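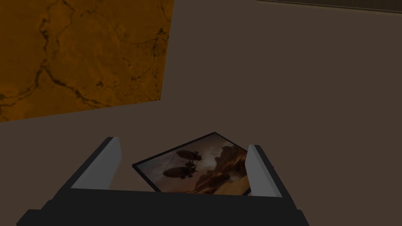

Why did the November tomato base separate in the bottle when the October one held?

The celery juice went in unstrained. Fine pulp carried enough air to lift the solids, and by the next morning there was a clear yellow layer under a red cap. Same tomatoes, same salt, same xanthan, different sieve. Strained through the fine cloth, the base stays uniform for the full hold.

**Spiced tomato base, November, morning bench**

Batch 13. Target is a bottled base for the Lindton bar that needs only vodka, ice and a short roll between tins.

- Tomato juice, Murín passata thinned with filtered water: 3,188 g
- Celery juice, cloth strained
- Lemon juice, added last
- Horseradish, grated fine, steeped cold and pressed out
- Black pepper, cracked, in the steep with the horseradish
- Salt, Worcestershire, hot sauce per the master sheet
- Xanthan, dispersed in a little of the salt before it goes in

Yield after straining and bottling: 2,594 g. Loss is higher than I want. Most of it is in the cloth, and some is the thick end of the passata that would not go through. Second pressing of the cloth gave a dull, slightly bitter liquid. Discarded, not counted in the yield.

Blend order matters more than the master sheet suggests. Xanthan into plain tomato first, low speed, then rest until the foam drops. Celery after the rest. When celery and xanthan went in together (batch 11), the foam set and had to be skimmed.

Horseradish: the long steep is too much. Heat is fine on the first sip but the finish turns to raw turnip. Cut the steep to 3 hours and keep the weight the same. Do not blend the root into the juice. It clouds, and the burn keeps shifting in the bottle.

Lemon: held back until bottling. Tastes cleaner than the batch with lemon in the steep. pH strip reads in the range we want, but strips are hard to read in red liquid, so repeat with the meter once the new probe is in. Nothing leaves the bench until that is done.

Tasting, with vodka and over cracked ice: salt a little low once diluted. Pepper good. Celery present, slightly green. Without vodka the same base is salty enough, so the alcohol-free version needs its own line on the sheet.

Garnish salt, Orkuvard smoked: clumps on a wet rim. Works if the rim is wiped with lemon and left a minute. The Hikia celery salt sticks better but doubles up on the celery.

Open items:

- Coarser first sieve, then cloth, to bring the loss down
- Meter reading on a retained bottle
- Shake test on one bottle, leave the other standing
- Label the batch 11 bottles at the back of the cooler as foam test only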